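Zalska 针织手套与腕部相机套件：随附数据说明
README，更新于2019年4月27日

先说几句

谢谢你下载这份东西！不管你是刚收到套件、正对着一桌子零件和螺丝发愁，还是还在犹豫要不要买、先拿数据来看看成色，都欢迎你把这份说明读完。它写得有点长，我们几个人轮流往里添，添着添着就成了现在这个样子，请多包涵。

Zalska 是给五指机械手用的一套外装件，里面有左右两只黑色针织手套、两个腕部相机支架、两台小相机、一卷线材和一份标定程序。机械手本身不包括在内。随套件一起发布的是一批桌面操作的录像和关节记录，内部一直叫它 Jikent，后来也懒得改名了，下面就这么叫。

这份说明讲的是 Jikent 里有什么、怎么录的、哪些地方不好用，顺便把套件安装时大家问得最多的几件事也写进来。

数据里有什么

Jikent 目前共有3542段记录，每段对应一次完整的尝试，从手进入桌面区域开始，到手离开或者操作员按下停止键为止。成功的、失败的都留着，没有挑过。我们觉得失败的片段其实很有用，特别是那些手指已经碰到东西、又让它滑走的，所以请不要在拿到数据的第一天就把它们全删了（Guoqing Yao 就这么干过，第二周又来重新下载）。

任务一共11类，都在桌面上做：抓起长条积木、把积木挪到指定位置、按颜色归拢、两只手之间递东西、给彩色马克笔开盖合盖，等等。完整的任务名单在 tasks.txt 里，每一类都附了一小段中文和英文的口令，口令是操作员当时念的原话，口语味很重，有的还带语气词，我们没有润色。

每段记录包含以下内容：
腕部相机的视频，左右手各一路，单手任务只有一路；
手指关节和手腕的角度，与视频对齐；
一个结果标签，取值为完成、部分完成、未完成；
操作员的文字备注，可能为空。

桌面与物件

台面用的是浅色的，白的，光泽比较强，用久了有划痕，也有污迹。我们考虑过换一张新的，讨论来讨论去还是留着了：买套件的人，自己实验室里的桌子大概也不会是全新的。积木有红、黄、蓝、绿几种颜色，长短厚薄不一，边角都比较方正，抓的时候主要靠指尖和拇指对捏。短一些的积木容易被拇指挡住，做检测的朋友请留意遮挡标签。

灯光没有做特别的控制，反光是有的，而且有时候挺亮。如果你的模型对高光敏感，建议先拿 glare 子目录里的片段试一试，那里面收的都是反光最厉害的。
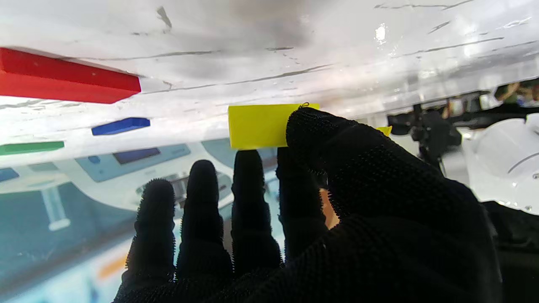
Hedvika Tóth 在测试反馈里写道，手套比她想的耐用，可是指尖起毛以后抓薄积木会打滑，她最后是在食指和中指的指腹里侧各缝了一小条防滑布才解决的；她还希望我们能单独卖指尖部分，别逼着人家为了两根手指买一整副。

这个意见我们收到了，也很认同。单独的指尖套正在打样，尺寸定下来以后会先寄给参加过测试的各位。在那之前，缝防滑布是个好办法，只是要注意布条别太厚，太厚的话手指合拢时会顶住，关节读数会比实际弯曲小一点，和 Jikent 里的数据就对不上了。

关于起毛，多说两句。针织面料用一阵子，边缘会出一层细绒，这层绒在腕部相机里看得很清楚，手指的轮廓会显得毛茸茸的。对人来说没什么，对分割模型来说就有点讨厌。我们的做法是标注时把绒毛算进手的区域，掩码往外放宽一点点。如果你要自己补标注，请沿用这个约定，不然两批标注混在一起训练，边界会抖得厉害。

套件安装

支架装在手腕背侧，镜头朝指尖方向。四颗螺丝，先对角上两颗，轻轻带住，再上另外两颗，最后一起拧紧。Nii Tetteh 第一次装的时候把四颗按顺序一口气拧死，支架歪了，标定怎么都过不去，折腾到晚饭时间。所以这一句放在这里，写得啰唆一些也值得。

手套要从指尖往手腕方向一点点捋，五根手指都到位以后再拉手腕那一圈。拇指最难套，可以先把拇指关节转到外展位置，套好再转回来。整个过程不要通电，拜托了。

线材从手腕外侧走，留出一点余量，让手腕转到极限时线还是松的。我们见过线绷得太紧、把插头一点点扯松的情况，画面会一闪一闪，看起来很像相机坏了，其实重新走一遍线就好。

标定程序跑一次需要90秒，期间请不要碰桌子，也尽量别让人从旁边走过去。跑完以后屏幕上会给出误差，绿色就可以开始录，黄色也能录，只是备注里请写一下；红色就从螺丝那一步重新查起。

录制方法

所有片段都是遥操作录的，操作员坐在一侧，手里拿着控制手柄，能看到桌面，也能看到腕部相机的画面。Tyra Halvorsen 和 Guoqing Yao 录了其中大部分，两个人的习惯不太一样：Tyra 喜欢慢慢靠近，到了物件跟前会停一下再合拢；Guoqing 动作快，碰歪了再补一次。片段的元数据里有操作员代号，做模仿学习的话，建议两种风格都用，或者至少知道自己用的是哪一种。我们自己试过混着训练，效果不差，就是学出来的策略偶尔会在物件跟前犹豫，像是拿不定主意该听谁的。

开录之前都要把手张开，停在桌沿附近，这是约定的起始姿势。两只手的任务里，起始姿势可以有先后，一只手已经在忙，另一只还张着等，这种情况在数据里很常见，不必当成异常处理。

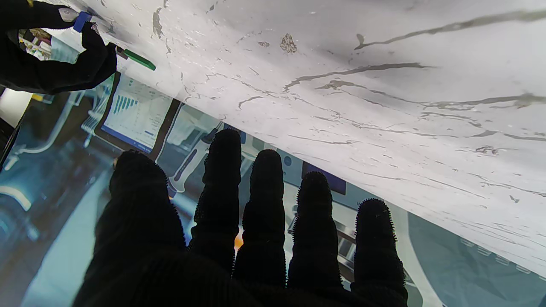

等待的那只手，关节记录照样是连续的，哪怕它一动不动。有人问过能不能把静止的部分裁掉，可以节省不少空间。我们犹豫过，最后保留了，因为什么时候该等、等到什么时候该伸手，本来就是双手任务里最难学的部分，裁掉就再也找不回来了。想省空间的话，工具目录里有一个 trim.py，可以在本地裁，裁多裁少由你自己定，原始文件不会被改动。

马克笔那几类任务也要提一下。笔细，盖子更小，手套的面料又软，指尖碰没碰到，光看关节角度是看不出来的。结果标签是人看着视频打的，Riku Hoshino 复查过一遍，改了几处，但是难免还有判断不一致的地方。遇到拿不准的，我们倾向于标成部分完成。

背景里会有各种杂物和设备，也有印着室内场景的大幅背景图，里面能看到印上去的屏幕之类的东西。请注意那些是平面的，如果你在做深度估计或者场景重建，它们会把模型骗得很惨，我们自己就被骗过。

划分与使用建议

测试集留了800段，其余用于训练和验证。划分按录制批次来做，同一批次的片段不会同时出现在两边，所以请不要重新随机打乱，打乱之后分数会好看很多，可是那个分数没什么意义。

如果你只是想评估手套本身值不值得买，可以不训练任何东西，直接看未完成的那些片段，看看失败是出在抓滑了、挡住了，还是人操作的问题。买之前看失败，比看宣传视频踏实。

已知的问题

左手相机的白平衡在早期批次里偏冷，三月以后的批次已经修正，早期的没有回头处理。
个别片段的开头有几帧重复，时间戳是对的，按时间戳读取就不受影响。
手套是黑色的，手掌部分在暗处容易糊成一整片，手指根部的边界不可靠，标注里用单独的类别标出来了。
手套洗过以后会缩一点，请用冷水手洗，平铺晾干，千万别放烘干机。
与 Adix 手腕转接座一起使用时，支架底部需要加一片垫片，垫片随套件附送，装在写着“备件”的小袋子里，很容易连同包装一起扔掉，扔之前请再翻一翻。

适用与不适用

Jikent 适合用来做腕部视角下的抓取、双手配合、遮挡处理这一类研究，也适合拿来给自己的套件做对照。它不适合用来评估力控，因为我们没有装力传感器，标签里也没有任何跟力有关的内容。物件种类不多，场地也比较单一，拿它训练出来的模型搬到厨房或者仓库里，大概率是要重新采一些数据的，请预留时间。

片段里偶尔会露出一小块人的皮肤，没有收录声音。如果你在哪一段里发现了能认出人的画面，请把片段编号发给我们，我们会下架处理。

购买与支持

套件由 Giannakopoulos 代为发货，左右手成对出售，暂时没有单手版本。收到货以后如果手套有脱线、支架有裂纹，拍一张照片附在邮件里就行，不用把整箱寄回来。标定程序和 Jikent 数据的问题，请直接在仓库里开单，标题写上套件批次号，批次号印在支架内侧。

回信一般由 Riku Hoshino 负责，他不在的时候是 Nii Tetteh，两位都很耐心，问得再细也没关系。如果你用这批数据做出了什么，哪怕是没做成的，也很想听你讲讲，写在仓库的讨论区里就好，长短不限。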